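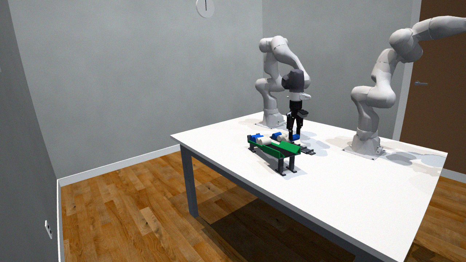 Talk me out of sanding (or into it?)
Flooring & Trim > Wood floors

splinterbutt
December 14, 2018
OK so we closed on a house in Belmonte and ripped up the carpet the same night like a couple of maniacs. Plank floors under all of it! 1,050 square feet if you count the hallway and the closets. The color is all over the place, which I love, but the old finish is dull and there's a gray path worn from the front door to the kitchen. My brother-in-law says rent a drum sander and go down to bare wood. The guy at the tile store says screen it and put a new coat on. I have never sanded anything bigger than a nightstand. What would you do?

mitersaw_mom
Congrats on the house! Do the water test before you spend a dime. Put a few drops on the gray path and a few drops in a corner where no one walks. If it beads up you still have finish and you can get away with a screen and recoat. If it soaks in and goes dark, the finish is gone in that spot and new poly on top is just going to seal the gray in forever. Ask me about my dining room.

oldgrowth_otis
Sand it. Screening over a worn traffic lane is lipstick. I've done my own floors in two houses and both times I wished I'd gone straight to the big machine. Start at 80 if the finish is thin, coarser if it gums up on you, and never ever stop moving while the drum is down.

quietplank
Gonna disagree with Otis (again, hi Otis). Telling a first-timer to start with a drum sander is how you end up with waves you can see every time the sun comes in the side window. Rent the flat orbital kind. It's slow and boring and you'd have to really work at it to wreck anything. Also those tone differences splinterbutt likes will change once you cut into them, old boards get a lot of their color from age and from the finish yellowing. Mine came out way paler than I wanted and I moped for a month.

The mixed look is what I'd be trying to save:

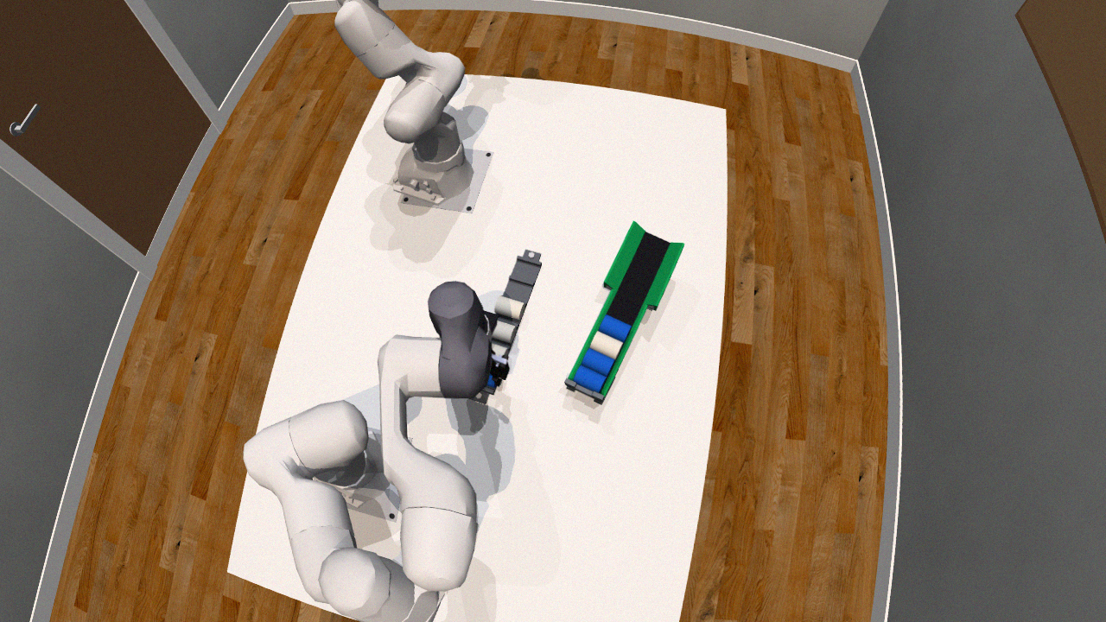

Plank floor running honey and orange-brown to a darker reddish brown, small dark knots here and there.

splinterbutt
Oh that's pretty, and yeah, that's the range I'd like to keep. Did the water test. Corner beads up, gray path soaks right in, closet beads up. So I'm half and half. Of course I am.

oldgrowth_otis
Half and half is sand. The orbital will take you until spring, but it's your back.

mitersaw_mom
Not necessarily! You can clean the gray up with oxalic acid (wood bleach, wear gloves and goggles, rinse like crazy) and then see what you've got. Sometimes the gray is only skin deep. Blending the patch into the rest is the hard part and I won't lie, it showed on mine in raking light. But we put a rug there. Rugs are great.

dustbunny_dee
Jumping in with a related thing because I'm one step ahead of splinterbutt, mine are sanded and I'm stuck on finish. I have a quote from a local outfit called Daltau for $1,000, labor only, and I supply the product. I was going to get the Ollent hardwax oil but my neighbor used Torkitz water-based poly and hers looks nice too, a bit plasticky maybe.
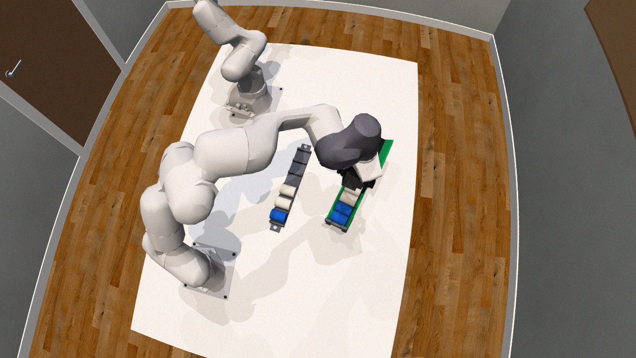
How long do I need to keep rugs off a fresh oil finish?

Until it's fully cured, so go by the cure time on the can and not the dry-to-touch time. Socks are fine well before that.

quietplank
Seconding the answer about cure time. As for which one, I'm an oil person. I have Ollent in my hall and when the dog gouged it I fixed the one board on my knees with a rag. Can't do that with poly, you'd be recoating wall to wall.

oldgrowth_otis
And you'll be re-oiling that hall for the rest of your life. Poly. Satin, never gloss. The plasticky thing is people putting it on too thick.

mitersaw_mom
Otis and I agree on something, mark the calendar. Satin hides everything, including my kids.

splinterbutt
Okay reporting back, I've decided on the orbital, whole floor, closets too. Can somebody sanity check my order of operations? I copied this together from here and the rental place.

1. Pull every staple and tack strip. Then crawl around with a putty knife and find the ones I missed.
2. Set any nail heads that are sitting high.
3. Plastic over the doorways, tape the vents.
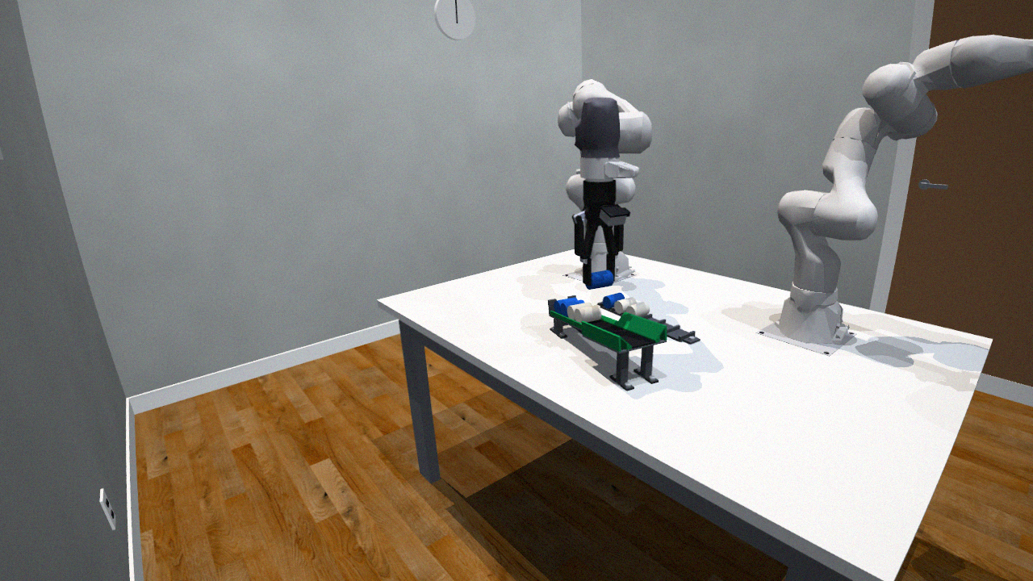 4. First pass with the coarse pads, vacuum, then work up through the grits, vacuuming between each one.
5. Edges and corners by hand with the little sander.
6. Tack cloth, then finish, starting at the far wall so I don't trap myself in the bathroom.

quietplank
Looks good to me. I'd do the edges between each grit instead of saving them all for the end, otherwise you get a halo along the baseboards. And take the shoe molding off if it'll come without cracking. Number the back of each piece with a pencil!

oldgrowth_otis
Buy more pads than you think. Most places take back what you don't open.

dustbunny_dee
Did you sand the inside of your closets too, Otis, or just leave them? Mine are still orange and I'm wondering if I care.

oldgrowth_otis
Left them. Door stays shut.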